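**Do you wash the covers before mailing them?**
Yep, every one! I use the Skilley powder, no scent, and line dry from May on.

**Can I send my own fabric?**
Please do. I need 2 yards for a standard cushion, and 100% cotton behaves best (stretchy stuff makes me cry).

**How long will mine take?**
Right now, 4 weeks. I sew at night after work, so it creeps up before the holidays. 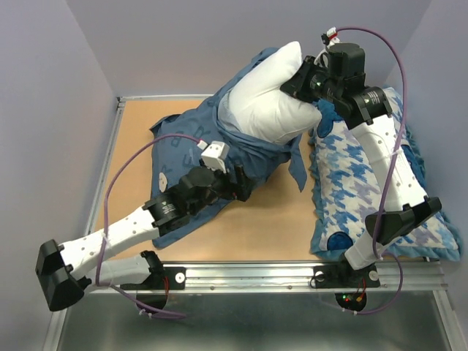 Rush orders are fine if I've got the zippers in. Just ask first, okay?

**Do you ship outside Fultlow?**
Sure, anywhere in the state.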